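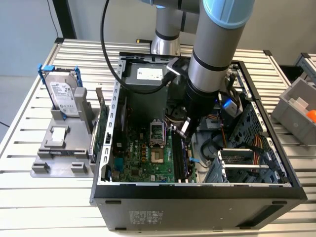

Old desktop tower on its side, the socket without its processor.

Welcome to my small gallery of computer repair at Solanki. In October I started to learn the inside of older machines and where each part belongs. The orange, red and yellow power wires are my favourite colour in this case. 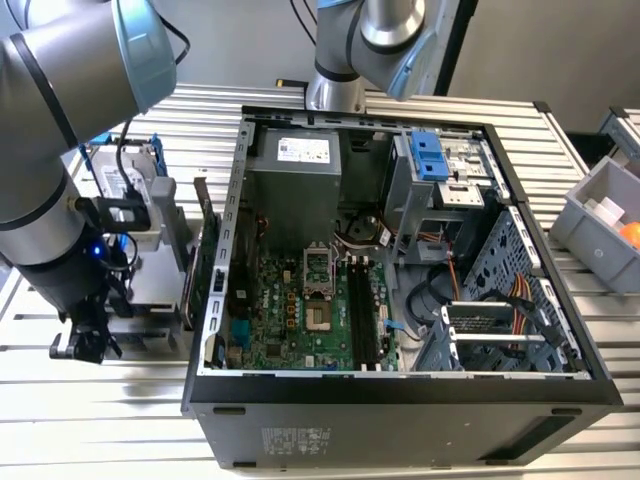

Words by Ritu Pal, 2021-11-10

Four memory slots, all empty, and the Dell name in white on the green board. The grey power supply has its label on top. I would like to put memory in this one before I begin on the next tower.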